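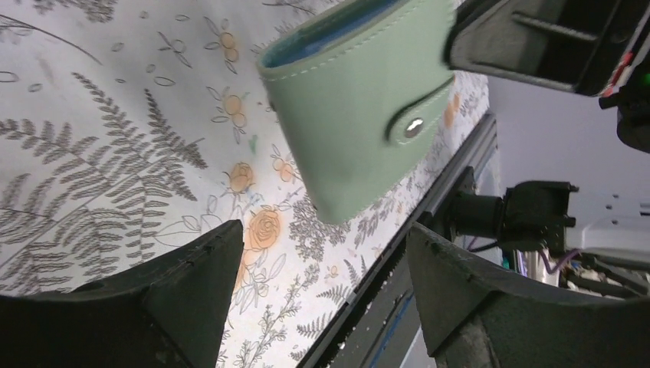 Liliana Cirillo wrote in to say that my last column on wallets was too kind to snaps, and that any snap worth its metal should survive a winter in a coat pocket with gloves on the other end. She asked me to try the Holten next, having given up on hers in January. So I did, and I carried it for 130 days.

The Holten is a small folding wallet with a strap and a snap, sold for people who are tired of thick wallets. I am one of those people. My old one, a Pagano, had reached the size of a decent sandwich and was mostly receipts.

First the good part. The Holten closes with a proper click and it stays closed. I dropped it down the basement stairs with a full load of coins and got every coin back, still inside. The stitching held up too, apart from one thread near the fold that I trimmed with nail scissors and have not thought about since.

Cards are another matter. The slots are tight enough that my library card came out with a slight curve, like a potato chip. They loosened up by spring. The bill section takes folded notes happily and flat ones under protest, and anything foreign and oversized sticks out the top, so everyone at the bakery knows where you went on vacation.

The coin pocket is the best I have used at this price, and also the reason the wallet gets fat again. I blame myself for that – mostly.

Cirillo's complaint was that the snap needs two hands when it's new. She's right. For the first few weeks I stood at parking meters squeezing the thing like a stubborn clam. With gloves on, forget it.

If you want one-handed, the Perodex has a zipper and costs less, though it looks like something you'd keep fishing hooks in. I'm keeping the Holten. The Pagano is in a drawer with its receipts, one of them for another wallet.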